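Print this page | E-mail this page

Household Tips: Folding and Tabletop Chores for the Recording Glove

Paid chore recording has reached Ranbridge, and the mail about it has been heavier than the mail about descaling. Firms want people to fold cloths, pick things up, put things down and wipe things off while wearing a glove full of sensors, so that a computer can study the results and a robot can someday do the folding. I have my doubts about the someday. The work is there all the same, and a good part of it comes down to plain housekeeping, so this month's tips are for readers who have signed up or are thinking of it.

I spent a season at it myself, on a Malten project using Rorkov gloves. By the end of May my folder held 2,601 takes, of which a checker had thrown out 221. I can't tell you whether the remaining ones taught a machine anything. I can tell you what got the others thrown out, because each came back with a short note.

Setting up the table

Pick a cloth in one deep, flat color and leave it there for the whole batch. Burgundy, navy and bottle green all do well under pale fabric. Avoid stripes and checks, and put away the white damask. A dark cloth makes the edge of a cream napkin easy to find for you and, supposedly, for the software.

Let the cloth hang well past the rim and check that it doesn't slide. On a slick tabletop, put a sheet of rubbery shelf liner under it. I lost a morning's takes to a cloth that crept toward me a little with every fold, and I was so used to it that I had stopped seeing it.

Keep the electronics on one side, whichever side the cable leaves the glove. A cable that has to cross your work will knock over anything standing up. Give it one slack loop on the table, and try a full reach in every direction before you begin. If it tugs at the wrist at the end of the reach, move the box closer.

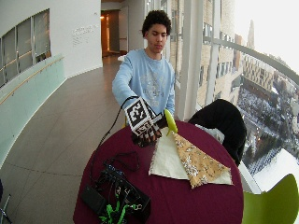 Daylight is fine and I would take it over a ceiling lamp, whatever the instruction sheet says. It does change, though. If you start at 9 in the morning and stop at 4 you will have recorded two different rooms. The sheet I was given called this "welcome variety" on one page and "a lighting fault" on another, and I never got an answer about which it was.

Getting cloth ready

Press everything once before the batch and then leave it alone. A freshly ironed napkin behaves like cardboard. After a few folds it relaxes into something closer to what comes out of a kitchen drawer, and those later takes look much more like ordinary life to me.

Frayed edges are all right as long as nothing is dragging. Snip the long threads and leave the short ones. If you sew, don't be tempted to hem scraps just for the recording. Homes are full of unhemmed scraps and the machine may as well meet them.

For a triangle fold, bring corner to corner and smooth from the middle of the fold out to the points. Smoothing from one point to the other pushes a ripple ahead of your hand, and with a glove on you won't feel it. When you lay one triangle over another, set the plain one down first and the printed one on top, a little off center so both can be picked up separately. Thin cotton over thicker cotton slides less than the other way around.

Print matters more than I expected. Small flowers hide creases. If the task is to find and flatten a crease, use the plain cloth. If you are only moving pieces from place to place, use whatever is clean.

Wearing the glove

Dry hands, short nails, no hand cream for an hour beforehand. Greasy fingertips leave marks on pale cotton, and cleaning the inside of one of these gloves is a job you will want to do once and never again.

Fasten the wrist strap snugly and then bend your hand back as far as it goes. If the marker on the back shifts, do it up again. Most of my rejected takes, 46 of them in a single batch, came down to a marker that had crept sideways while I was busy being careful with the napkins. The fee for that batch was cut accordingly. I would have liked a warning light.

Start with something stiff and easy to grip before you try fabric. A plastic kitchen tool is good, the brighter the better against a dark cloth. Lift it, hold it upright, set it back where it was. After a few of these you'll know how thick your fingers have become, and you will be less likely to chase the corner of a napkin around the table.
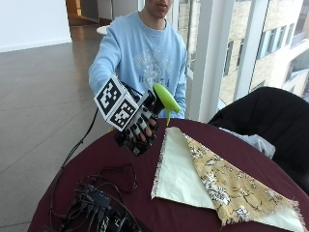 Now for the part I don't believe. The sheet asks you to "act naturally." Then it asks you to begin with your hand over the table, pause, do the chore at an even speed, pause again, and return. I have folded napkins for most of my life and have never paused at either end of one. What the folder holds is a person with one stiff hand being polite to a piece of cotton. If a robot learns from that, it will learn to be polite to cotton, very slowly. Malten's answer, when I put this to them, was that the pauses get trimmed. Fine. The politeness doesn't.

So my advice is to follow the sheet for the start and the finish and do the middle the way you do it at home. Flick the cloth if you flick it at home. Use your bare hand as well if the task allows two hands. The checkers sent back fewer of those than I feared.

Leave the mistakes in. If a corner slips, pick it up again and carry on with the same take. People stop and start over because they want a tidy record, and then the machine never sees anyone recover from a slip. My own folds go wrong often enough that I would call the recovery half the skill. Do ask first, since one Rorkov project wanted slips marked and another wanted them deleted.

Keeping count

Write the batch number on a scrap of masking tape and stick it where you will see it, on the chair or the doorframe and well away from the work. Work in sets of 10 and then shake out both arms. Change something between sets: turn the top cloth, swap which piece is nearer, move the plastic tool to the other side. Small changes are worth more than another set of the same, or so I was told, and for once it sounded like sense.

Don't change the cloth, the light and the chair together. If the batch comes back you'll have no idea which one did it.

Chairs deserve a word. Coats and bags on a nearby chair are harmless until one of them slides to the floor halfway through a fold. Push the pile well back on the seat, or hang the coat up by its loop. And take your phone off the table. Mine buzzed its way into the edge of a napkin and the checker's note said only "object?"

Working with a second view

Some jobs use a tool with its own camera held in the hand, as well as the one looking on from the side. The close view bends everything near its rim, so keep the cloth you care about toward the middle. Wipe the lens with a dry glasses cloth before each set. Flour, lint and steam all find it. Pull long sleeves up past the wrist, and tie back apron strings.

Tell whoever shares the table when you are about to start. A wide lens picks up the neighbors as readily as the napkins, and people have a right to know before they scratch their nose. Ask in writing who will see the recordings and for how long. Zaidi sent me two clear paragraphs on this. Malten sent me a link to a page that had moved.

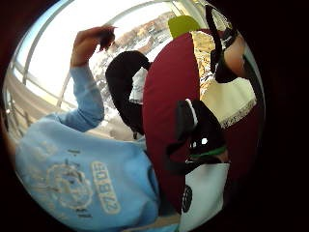 One reader, after an earlier grumble of mine on the subject, wrote that I was judging the thing by the wrong yardstick. No single take was supposed to be good, the letter said, any more than one spoonful of flour is supposed to be bread. Put together enough stiff and awkward folds from enough different kitchens and the awkwardness averages out. The same reader had been recording dish drying for Zaidi and found it restful, and asked whether I had ever considered that my own folding was simply bad.

I have considered it. On the averaging I am less sure. If everyone wears the same glove and reads the same sheet, everyone is awkward in the same way, and more kitchens won't fix that. I'd want to see a robot fold a damp pillowcase in a kitchen it has never been in before I gave the point away.

Putting things away

Unplug before you peel the glove off. Turn it to air, away from the radiator, with the straps undone. Coil the cable in loose loops the width of a dinner plate and close it with a twist tie from a bread bag. Tight coils kink near the plug.

Wash the cloths separately the first time if one is deep red. Soak the pale ones in cool water with a spoonful of washing soda if the dye has already got to them, and repeat before you reach for bleach. Cold rinse, line dry, and iron the printed ones on the back.

Check the payment slip against your own tape. Mine was short twice.

Print this page | E-mail this page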